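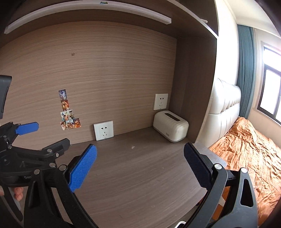 Hand-held gripper in use at a bedroom desk.

Stedura Manipulation Group Reports Results on Learning from Hand-Held Demonstrations

The Manipulation Group at the Stedura Institute has completed the first phase of Pastor, its study of how household tasks can be taught to a robot arm by people who have never operated one. The findings were presented to partners at the Pamham site on February 15, 2020, and a written report is now available to members through the Institute library.

Pastor takes as its starting point a practical problem. Recording demonstrations by driving a robot arm from a distance is slow, and it keeps the work inside the laboratory. The arm has to be mounted, calibrated and supervised, and the operator needs training before the recordings are of any use. As a result, most of the material collected by the group in earlier years came from the same benches under the same lights, and policies trained on it did poorly when a table was a different height or a window was open behind it.

In the new method, the person giving the demonstration holds the gripper directly. The jaws open and close by hand, and a camera carried on the tool records the task from the position the robot's own wrist camera will later occupy. The path of the tool is recovered afterward from the video. Textured pads on the inside of the fingers give a firmer hold on smooth objects, and their color makes the opening of the jaws easier to measure in each image.

The study collected 500 demonstrations in private homes, at desks, kitchen counters and bedside tables. Participants were asked to leave their rooms as they ordinarily keep them. Wall sockets, stickers, curtains and daylight were all treated as part of the data, and no recording was set aside on account of background or lighting alone.

Two tasks were studied. In the first, a small object is picked up from a desk and placed against the back wall. In the second, an object is moved from an open surface into a corner bounded by a side panel. The second proved considerably harder. In a narrow alcove the open fingers may touch the panel before they reach the object, and human demonstrators tend to correct for this with a slight turn of the wrist that the early policies did not reproduce. Lengthening the history of images supplied to the policy brought a clear improvement, although the report notes that corners remain the most common place of failure.

Policies trained on the home recordings were then tested on an arm in 8 rooms that did not appear in the training set. They completed the first task more often than policies trained only on bench recordings, and the difference was greatest in rooms with strong light from one side. Full tables, including results by room and by surface type, are given in the second chapter of the report.

"The variety of the rooms mattered more than we had expected," said Dalal Sabbagh, who leads the study. "When we removed demonstrations from the training set but kept the same number of homes, performance fell slowly. When we removed homes, it fell at once."

The report also sets out several limits. Recovery of the tool path is unreliable when the camera is held close to a plain surface for almost the whole of a recording, and tasks that depend on the force applied were left out of this phase.

A second phase, planned with the Sternik workshop, will add drawers and cabinet doors. Design work on a lighter handle began in January. Members who wish to consult the recordings should write to the group office at Pamham, stating the intended use and the name of the responsible researcher.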